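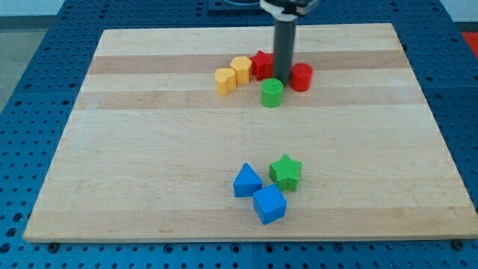 Why is wood stripy?

Go and find something wooden. A chopping board is good, or a ruler, or the leg of a chair if it hasn't been painted. Now get your nose right up close. Can you see lines? Those lines are called the grain, and I have been a bit obsessed with them since I was seven, when I spent a whole rainy afternoon tracing the ones on my gran's kitchen table with a crayon. (She was not pleased.)

To understand the lines you need to know how a tree gets fatter. You grow all over, but a tree adds new wood only in a thin layer just under its bark. Every year it puts on another coat, a bit like pulling a jumper on over last year's jumper and never taking any of them off.

In spring there's usually plenty of rain and the tree grows fast, so the wood it makes is often paler. Later in the summer it slows down and makes wood that is tighter and darker. Then in winter it has a rest. One pale bit and one dark bit together make one year, and if you look at a tree stump you can see them as rings.

So where do the straight lines come from? Try this with a Swiss roll, if a grown-up will let you. Slice it the normal way and you get a swirl. Now cut another piece the long way, from end to end. Stripes! It's the same cake, you've only cut it in a different direction. Planks are cut the long way, so the rings turn into lines.

Some boards have much wider stripes too, in different shades. Those aren't rings at all. They're separate strips of wood stuck together with glue. Maple is often used like this. One strip might be creamy and the next one more of a tan colour, even when they're all the same kind of tree, and I think they look lovely side by side.

Why bother with all that glue? Well, wood moves! It soaks up dampness from the air and swells, then it dries out and shrinks again. One big wide plank can bend as it does this. Lots of narrow strips pull in slightly different directions, so the whole board has a better chance of staying flat.

There's a fallen beech in Callis Wood, near where I live, and last January I took a magnifying glass and counted its rings. I lost my place 2 times and had to start again with cold knees. I stuck pins in as I went after that, which I'd recommend.

Things to try

Rub a wax crayon over paper laid on some bare wood. The grain should come through.

Find a knot, one of those dark round spots. A branch used to grow there. Do the lines go straight past it or do they bend?

Look at a wooden spoon from the side and then from the end. Are the lines the same?

If you find a stump, count from the middle outwards and see whether you can find the year you were born. Fat rings often mean a good year for growing and skinny ones can mean a dry one.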